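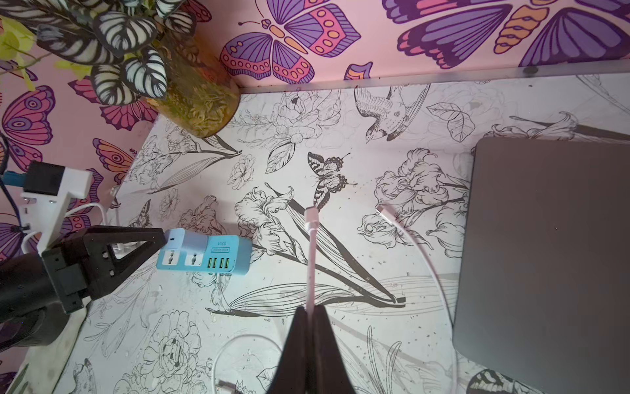
Ticket 602 – Paper lining lifting and marking, display box with plant
Product: Helmy butterfly wallpaper (walls), Nolmont botanical print paper (floor)
Status: Closed
Opened: Tuesday, February 11, 2020

Customer report

I lined a small display box in January. The walls have the pink Helmy paper with the big butterflies, and the floor has the Nolmont white paper with the black line drawings of birds and flowers. Both were put up with Fotex paste from the 635 g tub. The wall paper is fine. The floor paper has two problems. It lifts along the back, next to the clear strip, and there are small dark specks all over it that I can't get off with a damp cloth. When I rubbed harder near the iris drawing the ink went gray. There is a potted plant in the back left corner, striped leaves, and I water it in place. Is the paper faulty?

Reply 1 – Sturau support

Thanks for the details. Please stop using the damp cloth. The Nolmont print is uncoated and the black ink is not washable. The Helmy wall paper is coated and can be wiped, so the two need different care even though they are sold side by side.

Three questions before we go further:
Was the paste brushed on the box or on the paper?
How long did the floor dry before the plant went in?
Does the pot have a saucer?

Customer

Paste on the paper. I put the plant in the same evening. No saucer, it fits better without one.

Reply 2 – Sturau support

The paste needs 30 hours under a floor sheet before anything heavy is set on it. With a pot on it the same evening, the sheet can stay damp and pull up at the far edge. Please try the following.

Take the plant out and leave the box open for two days.
Clean the floor dry. Tip out what is loose, then use a soft brush, working from the back wall toward you. Potting soil brushes off when dry and smears when wet.
Loosen the screw near the right end of the clear strip by one turn. Do not take it out.
Slide a thin line of paste under the lifted edge with a piece of card, press down, and tighten the screw until the strip sits flat – no further, or the paper will pucker.
Leave it for the full 30 hours.

The gray patch cannot be removed. If it bothers you, a cut-out from a spare sheet can be pasted over it. The drawings are dense enough that the join is hard to find if you cut along a leaf.

Customer

Did all of that. Nearly all the specks came off with the brush. A few are stuck down where I had rubbed them in with the cloth. The edge is flat except for a short piece behind the pot. I had to loosen the screw more than one turn to get the card in.

Reply 3 – Sturau support

That is fine as long as it went back snug. For the last piece, use a toothpick for the paste and weigh the edge down with a book wrapped in baking parchment. Put a saucer under the pot from now on, or lift the plant out to water it.

Customer

Edge is holding after 7 days. Found a saucer that fits. I left the gray patch alone.

Resolution: not a paper fault. Drying time and damp cleaning. Care note for Nolmont floor sheets sent to customer.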